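22/12/2018, sim bench, Cismont

Saturday, heating off, building to myself apart from one other person with a deadline. Carried on with the hand-driven demos for the Urquhart kitchen set. Target is 80 kept. At close of play: 54 kept, and a folder called "discard" that I don't intend to open until January.

Controller is still the Dastik handset from November. Left stick does sideways and depth, right stick does height and wrist roll, and the trigger closes the fingers. The sticks are mapped to the world and the roll is mapped to the wrist, so as soon as the wrist has turned a quarter, my thumbs and the robot hold different opinions about left. I lose this argument most of the time.

Changed before lunch:
Dead zone on both sticks up from 54 to 80 (handset units). Stops the slow drift when I let go to think.
Trigger now sets finger width directly. It used to set closing speed, and I closed on thin air more often than I'd like written down.
Recording starts on first stick movement. The early runs all open with a long still stretch of me finding my tea, and we'd be teaching the robot to pause before work.

Did the approaches from the close view only, with the wide view switched off. Slower, but I stop cheating by looking at things the arm can't see. Depth is the trouble. Against the pale wood I end up judging height from the soft shadow beside the grey part, and a finger can look lined up while it's still well above.

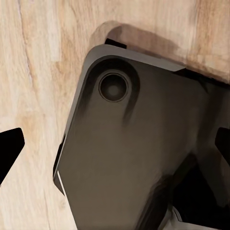

From the next desk came the view that I should stop correcting in the last bit of the approach: every little wiggle goes in as a lesson, so either commit to the line or bin the run and start again. Fair, and annoying. I went back through the morning's kept runs and four of them are mostly wiggle. Left them in for now, tagged "wiggle", so we can train with and without and find out who owes whom a coffee.

After lunch, checked the replay. Longest run is 893 steps, shortest is 123. The short one is me on a good day and shouldn't be taken as typical. Replay drifts from the recording if the physics step is changed between the two, which I knew, and did anyway. Put it back. Note for whoever picks this up: the step size lives in the Flirnach config, the launch script ignores it without a word, and you have to set it in both.

Wide view back on for the kitchen side. The polished counter gives you a second bag upside down under the first, and I'd like to know what a policy makes of that.
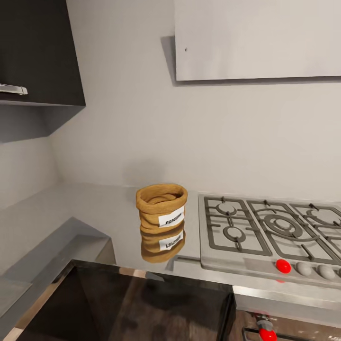
Counter, wide view: tan bag with its reflection, hob to the right.

Wondering if we want a matt counter for half the set. Cheap to do, one material swap, but then the old runs need rendering again and the queue is already full until after the break. Parked.

To do:
Separate the wiggle runs into their own list.
Try wrist-mapped sticks for ten runs, see if my thumbs forgive me.
New batteries for the handset. It died twice, both times with the fingers nearly closed.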